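Threads > Work > Bukola Idahosa

Print this thread | E-mail this thread

A few people asked what has changed at Swai now that part of the kitchen work is being handed to a robot. I run the early prep shift, so I'll say what I know from there.

1/ Swai cooks and packs meals for care homes. There are 5 of us on early prep. The robot comes from a firm called Niltell and it is supposed to take over the fetching and putting away. It will not be cooking.

2/ Before it touches anything of ours it practices in a simulated room on a computer. I didn't know this was a job until it became part of mine. Two mornings a week I sit upstairs with Kanchan Tiwari from Niltell and go through the runs. 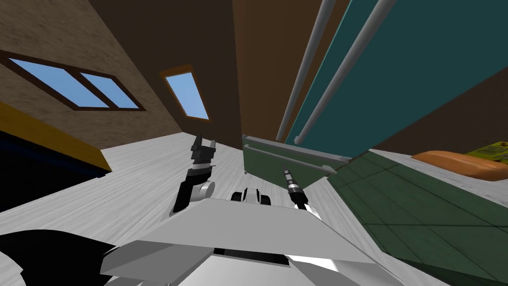

Simulated room, both arms in view. The orange thing on the green tile at right is as close to bread as it gets.

3/ My part is to say what a person would do. Which hand, which side to come from, where you would stand if somebody was behind you with a full tray. Kanchan types it up. A lot of it I had never put into words before.

4/ First thing I learned: you have to get used to the view. On some runs you are looking from the gripper and the whole room leans over. I felt a bit sick the first morning -- it passed. 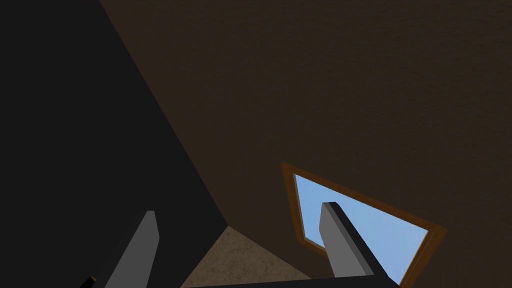
Gripper open, nothing in it. Two walls, a bit of floor, a window.

5/ I used to do prep from five until one. On review mornings Bello Okeke covers my bench and gets the lead rate for it. We had to ask for that. It wasn't in the first plan, which had me doing the reviews on top of a full shift.

6/ Folasade Nnaji is the steward and she got three things in writing. Review time is paid time. No hours cut before the end of the trial. Anybody whose tasks move gets trained on something else first. I'd tell any other kitchen to ask for the same, early.

7/ The target on paper is 200 fetches a shift. Some of us think that's low and some think it'll never get there. I don't have a view yet.

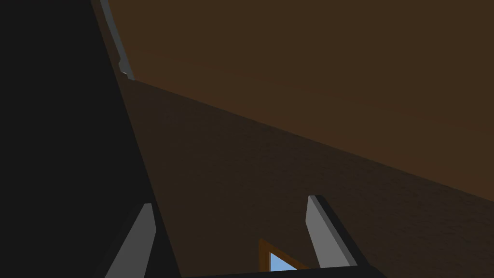 Does the robot decide who gets moved to other work?
The shift manager decides, and has to talk it over with the steward before anything changes.

8/ What I didn't expect is how much of the fetching was also talking. You walk to the store, you pass the packing line, you find out they're short of lids. If a machine does the walking, somebody still has to find out about the lids. I raised that in September and we now have a short check-in at 9:30.

9/ Tamunoemi Osagie on packing is not keen and has said so in every meeting. Fair enough. She was at Wurnham when they put in the labeling line and she lost her evening hours over it.

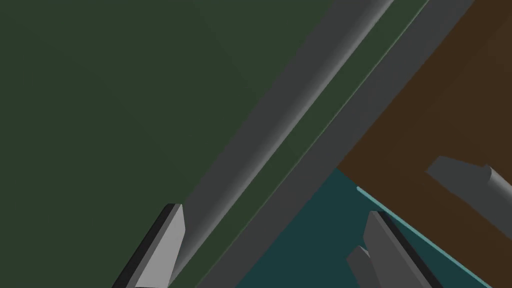

10/ Her point is that a trial always goes well for the people running it. So she asked that our own log count too, the paper one by the sinks, and management agreed. We write down every time we stop our own work to deal with the robot, once it is on the floor. Kanchan wants a copy as well.

11/ It goes on the floor for the quiet part of the shift first, after the breakfast orders have left. I'll add to this thread when we have had a few weeks of it. If your kitchen has already done this, I'd like to hear how you handled the rota.

Print this thread | E-mail this thread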